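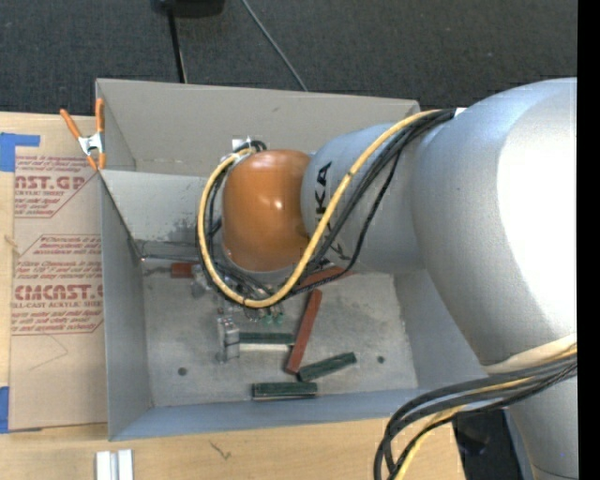 What size bin do I need for loose blocks and small parts?

Pick the one that lets everything lie in a single layer with room to get hold of each piece. For most benches that is the Plakier 50. If your parts are long or you keep more of them out at once, go up to the Plakier 96.

Plakier open bins

Plakier bins are rectangular gray metal bins with an open top, made to sit on a table or workbench. The number in the name is the inside length in centimeters. Both sizes are the same depth, so they can stand side by side on one bench.

The floor is bare metal. It will scuff and go patchy with use, and this does not affect how the bin works. Wipe it with a dry cloth. Do not use wire wool.

Plakier 50: item 173-5
Plakier 96: item 173-9

Blocks are sold separately under the Gultik name, in mixed colors. Lids are not available for either size. Felt pads for the underside are packed with every bin and should be put on before it goes on a wooden top.

Orders leave our Sedamness warehouse within 5 working days. For trade orders, ask for Kiri Bolger.

Contact | Delivery | Returns | © Stubbs 2025 | Back to top

We use cookies to keep your basket and remember your settings. Accept | Manage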